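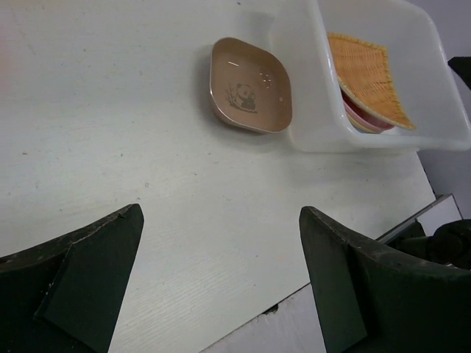
Why Did the Robot Drop the Cup?

Robots can pick up dishes, but they make mistakes. One of those mistakes happened at a workshop called Gimside, where a robot named Covero was learning to clear a table.

Covero has one arm. At the end of the arm is a gripper with two fingers that open and close. To pick up a cup, the robot slides one finger down on each side, squeezes, and lifts.

One day Covero lifted a cup, moved it toward a bin, and let go too early. The cup hit the edge of the bin and bounced onto the floor. It did not break, but it could have.

Geert Bosman, an engineer, stopped the arm by pushing the big red stop button. Then he looked at the robot's records. Covero had tried to move cups 370 times, and 7 of them had slipped.

Did the robot know it was dropping things? No. Covero had no sense of touch in its fingers. It only knew how far apart they were.
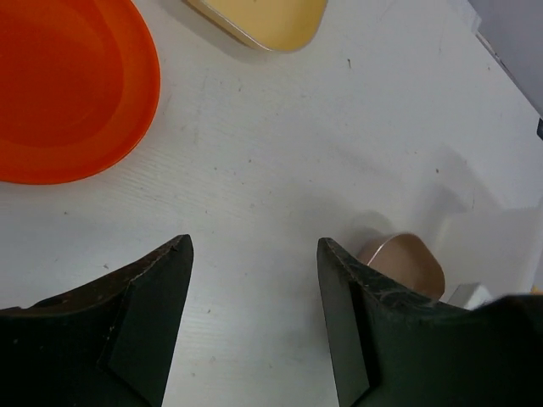 When you hold a cup, your skin feels it start to slide and you squeeze harder without thinking. A robot can only do that if someone gives it a sensor, a small part that measures something. A force sensor measures how hard the fingers are pushing.

Kastriot Angelovski checked the fingers next. The pads had worn smooth, a bit like the soles of old sneakers. Smooth pads slip more easily, so he put on new ones. The team also added a force sensor and told the robot to wait until the cup was all the way down before opening its fingers.

They made a safety rule too. If a cup slips, the arm must stop and stay still for four seconds. People stand behind a yellow line while it is moving, and they never reach in to catch something that falls. A robot arm is strong, and it may not know your hand is there.

Words to know

Gripper: the part of a robot that holds things.
Sensor: a part that measures something, such as force, light or heat.
Fault: something in a machine that is not working as it should.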